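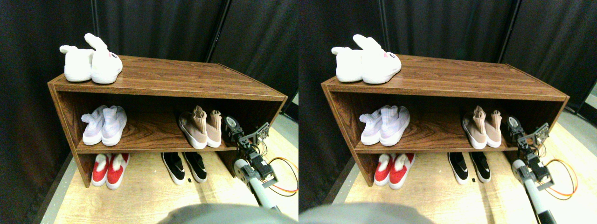
I have been thinking a great deal about front doors this month, mostly because ours has been open and shut so many times since the snow came that the poor hinge has started to complain. January in Ondport is hard on the first few feet of anybody's house. Everything comes in there: the slush, the road salt, the wet dog, the mail, the grocery bags that split. And yet it's the part of the house most of us spend the least thought on, and when company comes we stand in it all bunched together, apologizing and hopping on one foot. I've become very fond of the houses where you can tell what to do the minute you step inside. A low wooden shoe rack with a couple of open shelves, and a pair of white bunny slippers sitting up on top of it with their long ears flopping about, says "shoes off, please, and make yourself at home" better than any sign I ever saw, and it says it to grown men as well as to children. So for this issue I thought I would go on at some length about the entryway in winter, and if you have no interest in the subject, the soup supper notice is at the bottom as usual.

I should say that I was not raised in a shoes-off house. My mother believed that asking a guest to take off his shoes was like asking him to take off his hat and his jacket and possibly his tie, and she would rather have mopped for a week. She very nearly did, some winters. It was only after we moved to Clovov Street, where the family on one side and the family on the other both kept slippers by the door for visitors, that I saw how pleasant it could be. You came in, you sat down on something, you changed your shoes, and by the time you stood up again you had already begun to visit. Nobody rushed you. I think there's something in the sitting down that does it. A person who has sat down in your hallway has agreed to stay for coffee, whether or not they meant to.

Which brings me to my first piece of advice, and it is to put a seat by the door. It doesn't need to be a nice one. Ours is an old piano stool that came with no piano, and before that it was a milk crate with a folded towel on it. If you have any visitors over the age of sixty, or any under the age of five, or anybody at all who wears lace-up boots, they will thank you for it. Put it against a wall so it can't slide away backward. We learned that one with the milk crate.

Second, the salt. I wrote about salt stains last winter and got more mail about it than about anything else I've put in this newsletter, so I'll go over it again for the newer readers. The white crust that dries on a wood floor or a leather boot should come up with plain warm water and a little white vinegar, and I do mean a little. I use a splash in a small bowl of water, wring the cloth out until it is barely damp, wipe, and then go over it right away with a dry cloth. On a floor you care about, try it first in the corner behind the door, where the coats hang down and cover your mistakes. The thing I did wrong for years was to leave it until Saturday. A crust that has been walked on all week gets ground down into the grain, and then you're on your knees with it half the morning. Five minutes in the evening, while the kettle is on, saves you all of that. And please don't use vinegar on marble or other stone, as one dear reader wrote to tell me she had done, in a letter that was much kinder than I deserved.

Third, mats, and I have strong feelings about mats. You want two of them. The one outside should be rough and ugly and catch the big stuff, and the one inside should be soft and thirsty and as long as you have room for, so that people get both feet on it at least once before they reach the floor. One big step and a little mat, and the mat might as well be in the next county. Shake the outside one every time you go for the mail. The inside one can usually go in the wash if it doesn't have a rubber back, and if it does, hang it over the porch rail and hose it down in the first thaw.

Then there are the wet boots themselves, which need somewhere to drip. An open rack is a fine thing for dry shoes, and it lets the air get around them, but boots that come in caked with snow really ought to stand in a tray first. I use an old roasting pan that is past roasting anything. Somebody at the library told me she lines hers with smooth pebbles from the beach so the boots stand up out of the puddle, and I tried it, and it works very nicely, though the cat has been carrying the pebbles off one at a time and I keep finding them in the bathtub. Newspaper stuffed down into the toes overnight will dry a boot faster than setting it by the heater, and it won't crack the leather. Change the paper before bed if the boots are soaked through.

Now, slippers for company. This is where people get shy, I've noticed. They'll say, oh, I couldn't ask my guests to wear somebody else's slippers. Well, you don't have to ask. You just have them there. Some folks will go around in their socks and be perfectly happy, and some will bring their own in a bag (my aunt did this all her life, and the bag matched), and the rest will be grateful on a cold floor. A basket with a few washable pairs in different sizes is plenty. Get the kind with a proper sole if you can, because the thin ones are slick on bare wood and no one wants a cousin going down the basement stairs on her back. And I say get a silly pair or two in with the sensible ones. The silly ones always go first. We had a very serious gentleman here from the water department in December, come to look at the meter, and he passed right over a good brown pair for the ones with the bears on them.

To wash the plush kind, check the label, and if it says they can go in the machine, put them in a pillowcase with a knot in it and run them on cold and gentle. Let them dry on their own, away from the heater, and pull the ears and whatnot back into shape while they're damp. White ones show every little thing, of course, so between washings I go over the fluff with a damp cloth and a drop of dish soap and then brush it up with an old soft toothbrush. It takes the gray off remarkably well.

A word for those of you in apartments, as I know a good many of you are, especially over in the Kazlauskienė building, where the doors open straight into the front room and there's no hall to speak of. You can make an entryway out of nothing at all. A strip of mat, a hook at the right height, and one low piece of furniture turned sideways will do it. The low piece is the important part, because it gives the shoes somewhere to stop, and the top of it is handy for gloves and keys. Keep it low enough that you can see over it from the couch and the room won't feel any smaller. If there are children, put a second hook down where they can reach it themselves. Ours hung her own coat from the day we moved the hook down, and not once before.

I'd also gently suggest that you clear the thing out every so often. I did ours last weekend, meaning to spend 20 minutes on it, and was still there when it got dark. There were summer sandals at the back, and one ice skate, and a bag of birdseed I'd blamed the hardware store for forgetting to put in the car. Outgrown boots in decent shape can go to the Fluseo closet, which gives out winter things to any family that asks and never wants to see a form filled in. They are especially short of children's sizes 12 and up, and they'll take slippers too so long as they have never been worn. They handed out 2,000 items last winter, and the shelves were looking thin when I stopped by. Tie the laces together before you drop them off, if you would. A single boot is a sad thing to sort.

And that's quite enough about the front hall from me. If you've got a trick of your own for keeping the winter outdoors, write to me in care of the newsletter and I'll share the good ones in the May issue, when we will all be on to mud.

The soup supper is tonight, Jan 25, 2018, in the downstairs hall, doors at half past five. There are seats for 30 at the first sitting and the same at the second. Bring a bowl and a spoon, and a loaf if you've been baking. The hall floor was waxed on Monday, so boots off at the bottom of the stairs, please, and bring something warm for your feet.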